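Week 4: Perspective, or how a flat sheet of paper gets to have a back wall

Welcome back, everyone. I hope you all managed to finish the shoebox drawing from last week, and if you didn't, please bring it along anyway, because half-finished drawings are often the ones we learn the most from when we pin them up. These notes cover what I said in the session and a few things I meant to say and didn't get to because we spent so long on the horizon line (which I don't regret at all, the questions were very good).

The horizon line is your eye level

I know I keep coming back to this. Wherever your eyes are, that's where the horizon sits, even in a room with no windows. Sit on the floor and it drops with you. Climb on a chair and it comes up. Everything below it shows you its top, and everything above it shows you its underside. Janka Holub asked whether a tall person and a short person standing side by side would draw the same room differently, and yes, they would! Try it with someone at home this week, one of you standing and the other on a low stool, and lay the two drawings next to each other afterwards.

One vanishing point

When you face a wall squarely, all the edges that run straight away from you head for a single point on the horizon. The edges that run across stay level, and the uprights stay upright. Those are the only three kinds of line you have to think about in a simple room, and it is a great comfort when you are in the middle of a drawing and feeling lost.

The steps we used in class:

Draw the back wall first, as a plain rectangle, and keep it smaller than you think you should.
Put in the horizon line lightly, right across the sheet.
Mark the vanishing point somewhere inside the back wall. It doesn't have to be in the middle.
Rule lines from the point through each corner of the rectangle and out toward the edges of the paper.
Rub out the parts inside the back wall.

Use an HB pencil for the construction and save the softer ones for later. Oldřich Malý presses so hard that his ruled lines come through on the next three pages, and he has promised me he'll work on it.

Spacing things as they go back

Here is where most of us come unstuck. We know floor tiles are all the same size, so our hands want to draw them the same size, and the floor stands up like a garden fence. Equal spaces have to shrink on the paper, and they shrink quickly at first and then more and more slowly.

The diagonal trick takes the guesswork out of it. Divide the near edge of your floor into equal parts and rule each one back to the vanishing point. Then draw one long diagonal from a front corner. Everywhere it crosses one of your ruled lines, draw a level line across, and there are your tiles. It works for paving, for window panes, for dots on a tablecloth, for anything laid out in a regular grid.
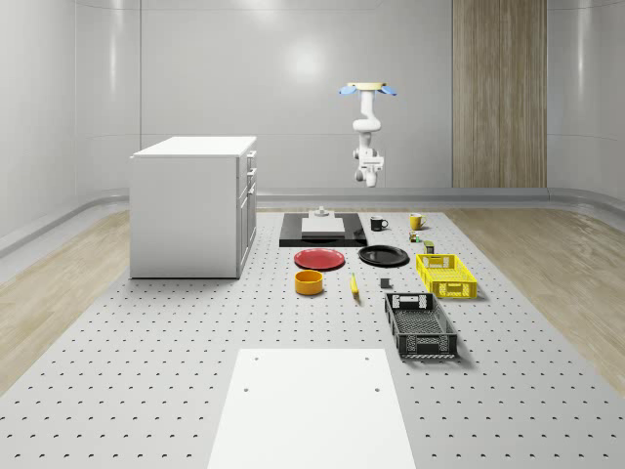 Fig. 1. Computer-rendered interior. The rows of holes get larger toward the front.

Lay a ruler along a few of those rows and then look at the planks on either side. If you'd like a copy to draw over, there are tracing sheets in the gray folder by the sink.

Curves are a different matter, and I'd like you to leave them alone until we reach ellipses. If your room at home has an arch or a bay window, put a box around it for the moment and draw the box. You can always carve the curve out of it later.

Light and dark

Emília Šimko wanted to know whether she could start shading yet. A little, if you like — but finish your lines first. Plain walls are rarely one even tone, so squint at yours and find the palest patch before you pick up the soft pencil. Then work outward from it, slowly, and stop sooner than you want to.

For next time

Draw a corridor, a bus shelter or a room of your own in one-point perspective, with a grid of some kind on the floor. Spend a good hour on it if you can find one. Leave the construction lines in, please, so we can see how you got there. We'll begin with everyone's drawings on the wall and then move on to two vanishing points, for which you will need a longer ruler and a sheet of paper at least twice the width of your sketchbook.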